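When Bit-na Oh talks about lavender she tends to forget whatever she was doing, and on the morning I visited, that was making tea. The kettle had clicked off twice before she remembered it. "You have to smell this one first," she said, passing me a little bottle with no label. "Then we can be civilized."

She has been blending essential oils under the name Gominon for 4 years, after a long stretch behind the counter at a pharmacy. Her first customers were neighbors who couldn't sleep. "I never told them it would cure anything," she says. "I told them to put two drops on a tissue, leave it by the bed, and turn off the phone. Half of it was probably the phone!"
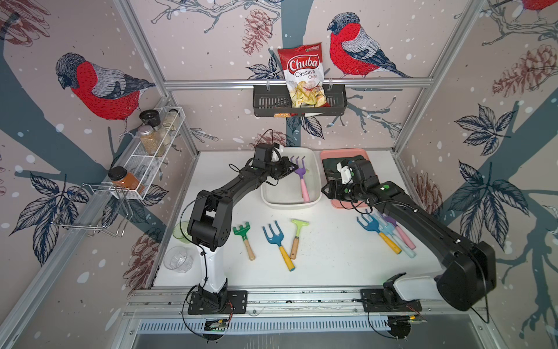
ULLENDEN, June

Her lavender comes from Raimo Rissanen, who grows it on a slope outside town and distills it himself. Last summer he cut 740 plants, and she drove out to help, badly by her own account. "Raimo was very kind about it. He gave me the short rows."

I asked what a beginner should buy, expecting a long list, and she thought about it for quite a while. "One oil. Sweet orange, maybe, it's cheap and it's hard to be sad around it. Live with it for a month. People come in wanting 3 blends and a diffuser, and I send them home with one bottle, and my sister says that's why I'm still renting."

We did get our tea in the end, a bit stewed, and she talked about marjoram until the cups were cold.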